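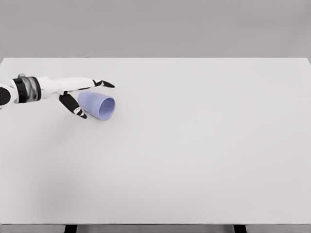

Ratano Tabletop Practice Pack, from Stalley

If you teach or tinker with robot hands, you already know how much of the day goes into setting the table again. The Ratano pack moves all that practice into simulation, so you can try a grasp as many times as you like and start over with one key. We built it at our Mudbridge workshop for small labs, evening classes and anyone who would like to get a feel for the work before buying an arm (or before letting a new student near one!).

The pack comes with 58 ready-made tabletop tasks and 3,343 starting layouts, and you can save your own alongside them. Many of the tasks are as plain as they come: one arm, one white table, one plastic cup on its side. We're very fond of the tipped cup. It looks like nothing much, but you have to think about where each finger goes, how close to the tabletop you dare to come, and whether to go for the rim or the body, and people tend to stay with it far longer than they planned.

What's in the pack
The Ratano simulator, for desktop or laptop
Arm and hand model, ready to load
58 tasks, sorted from gentle to tricky
Layout editor with cups, blocks and bowls
Printed guide, 55 pages, spiral bound so it lies flat

A classroom license covers 9 seats and includes a year of updates. The next one is due in December and adds the Lūse lighting set, with softer shadows and a choice of wall colors, which quite a few of you have written in to ask for.

Single licenses are sent by email, usually the same afternoon. The printed guide follows by mail, so please check your street address at checkout.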